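SURVEY METHODS AND PUBLIC OPINION
Handout 4: Measuring attention to the news
Course tutor: Perihan Çetinkaya

Please read this handout before the seminar in August and bring the Jarnel questionnaire with you. The reading by Ignacio Begay (chapter 4) is also needed, but you can leave out the part on telephone costs. 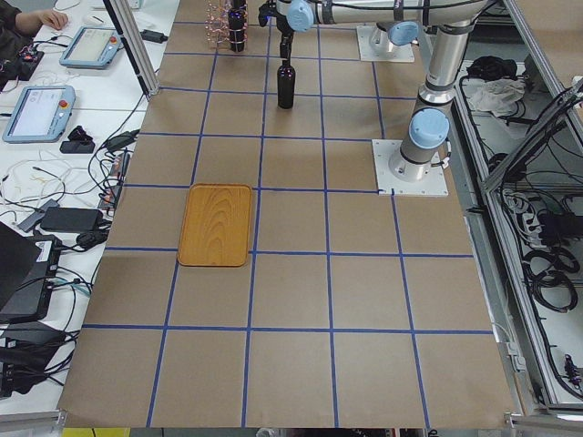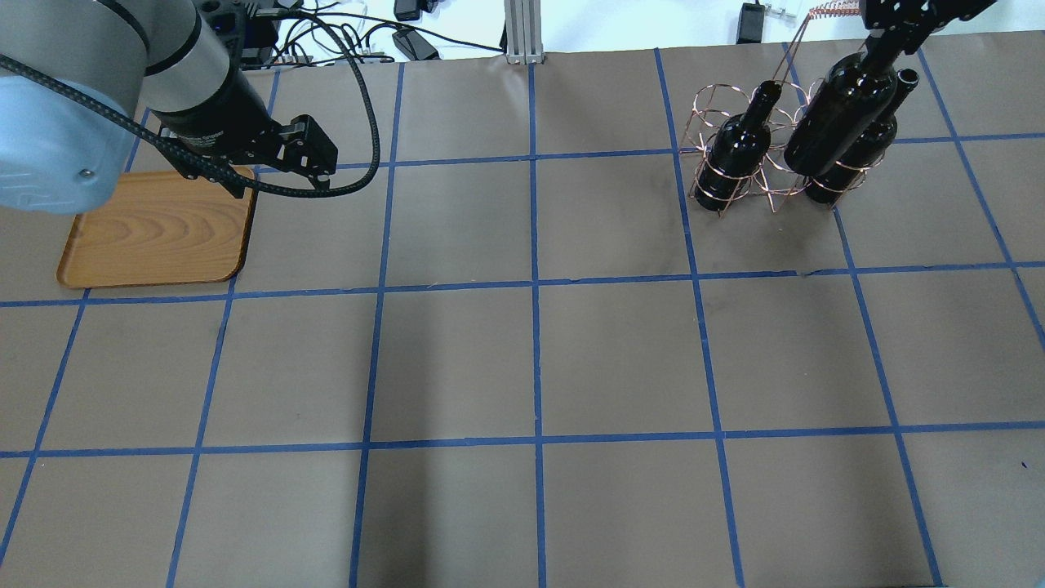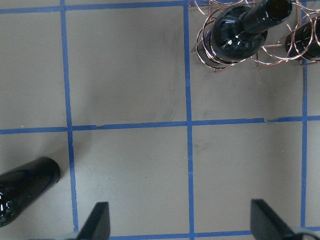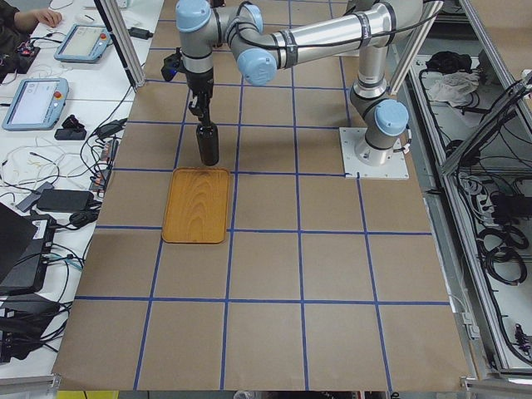

The work surface with its grid of blue tape, in four views.

1. What do we mean by attention?

When a pollster asks how closely a person followed a story, the answer is a report by the person about himself or herself. It does not measure the minutes spent in front of the television, or the number of articles read. Two people who saw the same evening news may give different answers, as one of them compares the story with other stories, and the other compares himself with his neighbours.

In this course we keep three words apart. Exposure is the contact with the news. Attention is the effort given to it. Interest is the wish to know more. Many newspaper reports use these words as if they had the same meaning, and you should mark this when you find it in your own sources.

2. The usual question

The most common form has four answers: very closely, fairly closely, not too closely, not at all closely. The Jarnel study used this form for a local water dispute in the town of Driltotitz. There were 164 completed interviews. Of these people, 85 said that they followed the dispute very closely or fairly closely, and 19 said not at all closely.

Calculate the percentages yourself before you read further. The first group is 52% and the second is 12%, both rounded. The remaining 60 people chose "not too closely" or gave no answer. In the published table these two were put together, which I consider a mistake. A person who gives no answer has perhaps not understood the question, or did not want to admit that the matter was unknown to him.

3. Comparing groups

Suppose we want to know if older residents followed the dispute more than younger ones. With 164 interviews the whole sample is already small, and each age group is smaller still. A difference of a few points between two such groups can easily come from chance. Begay gives the formula for the margin of error on the second page of his chapter. Use it for each group separately. It is a frequent error among students to take the margin of the whole sample and apply it to every group in the table.

You must also look at the dates of the fieldwork. The Dvorak survey on the same dispute was made after the council had voted, while the Jarnel interviews were finished before the vote. The higher attention in Dvorak can therefore not be compared directly with the result of Jarnel, even though the wording of the question is the same.

4. Order of the questions

In the Mekik pilot, half of the respondents were asked first for their opinion on the dispute, and only after this how closely they followed it. The other half had the opposite order. Those who had just given an opinion reported more attention. One explanation is that people wish to appear consistent: having said what they think, they do not like to say that they did not follow the matter. Another explanation is simply memory, as the first question brings back details that were half forgotten. The pilot was not designed to decide between the two, and in your essays please do not write as if it was.

5. Tasks for the seminar

a) Rewrite the Jarnel question so that it asks about exposure and not about attention. Keep it under 25 words.

b) Find one newspaper report of a poll in which the size of a subgroup is missing. Write down what a reader would need in order to judge the result.

c) Read again the remark on "no answer" in section 2. Do you agree with me? Half a page is sufficient, and it will not be marked.

Solutions to task a) will be discussed in pairs. Who cannot come should send the text to me before 10 in the morning on the day of the seminar, as plain text in the message itself, without attachments.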